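Progress report to the Lim Fund
Project: Game Cases for Shared Rooms
Prepared by Kyung-hwa Ra, Skercombe
Aug 13, 2022

Dear Hertta,

It has been a very good stretch for us and I'm glad to have so much to tell you! When we last wrote, in June, the game cases were still mostly a shopping list and a lot of opinions. Now we have settled on the case, agreed on what goes in it, and fitted out the packing space the way we want it. Your grant of 2,000 dollars has covered more ground than I expected, and 340 of it is still in hand.

The packing space

We wanted a small, closed-in spot where nothing rolls off onto the floor, and that is what we've got. Do-yoon picked the printed sheet for the bottom (leaves, twigs and little red blossoms) and put the big red pattern on the white wall. I had my doubts about the two together. I was wrong — it's a cheerful place to sort dice. We keep tissues in the corner for wiping down cards and chips, which has turned into a real part of the routine.
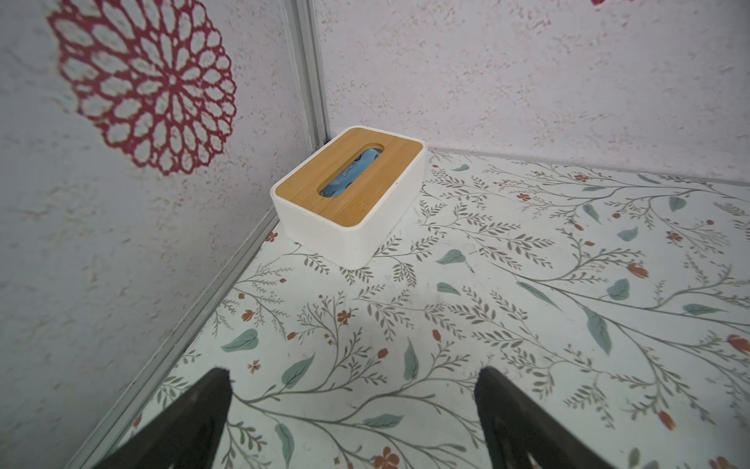
Blue tissues in the wood-lidded box, back corner of the packing space.

The sheet has picked up some smudges and scuffs. We plan to replace it before winter, and the cost is small enough to come out of our own supplies money.

The case

Choosing the case took longest. The centers at Hamdale asked for something that could be carried by its handle, stood in a cupboard and opened flat on a table by people whose hands aren't strong. We tried a soft bag, a plastic tub and a wooden box before coming around to aluminum. Ha-neul Wang took each of them to an afternoon session at Hamdale and came back with pages of notes, most of them about latches. The ribbed aluminum case won easily. People there liked that it looked like something worth opening, and so do we.

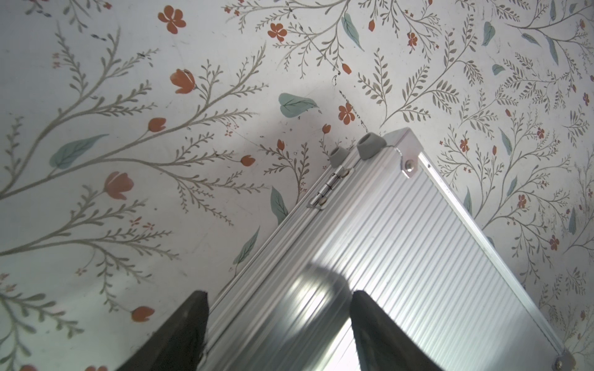
The chosen case, with ribbed sides, metal corners and rubber feet on the end.

We ordered through Skendico, and the first delivery came in complete. One case had a stiff hinge, which they exchanged without any fuss.

The fittings

Young-sook Yoo has been looking after the space itself, and she has strong feelings about brackets. She went over the rails and screws, and she has written up a one-page checklist so that anyone on a packing shift can do the same.

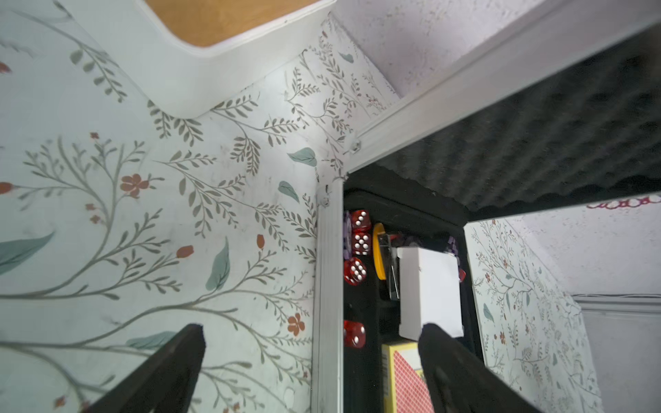
She would also like better labels for the spare parts, and a fixed home for the score pads, which have a way of ending up under everything else. Both are on the list for the fall. Do-yoon has offered to make the labels, and he has nice handwriting, so I said yes before he could change his mind.

What goes inside

We now have a standard set: playing cards, dice and chips, all sitting in the lower half of the case. The black lining makes the red pieces easy to spot, a big help for players with poor eyesight. Several people at Hamdale brought that up without being asked!
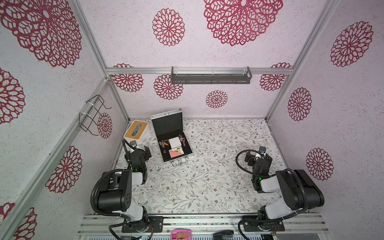
Case open toward the back of the space, with cards, red dice and chips in the lower half.

The one thing still up in the air is how to keep the chips from wandering. Ha-neul wants small drawstring pouches and I lean toward a divider. We'll try both at Hamdale and go with whatever the players like. The rule cards also need a larger typeface, and Young-sook is working on the new layout now.

Where we stand

119 people have played from the trial cases so far, going by the sign-in sheets. We plan to send out the next 5 cases as soon as the rule cards are printed, and the remaining money will go to printing and a few spare packs of cards. Receipts are in the envelope with this report.

If you can get over to see us, please do. Any afternoon is fine, and Do-yoon will want a game.

Warm regards,
Kyung-hwa Ra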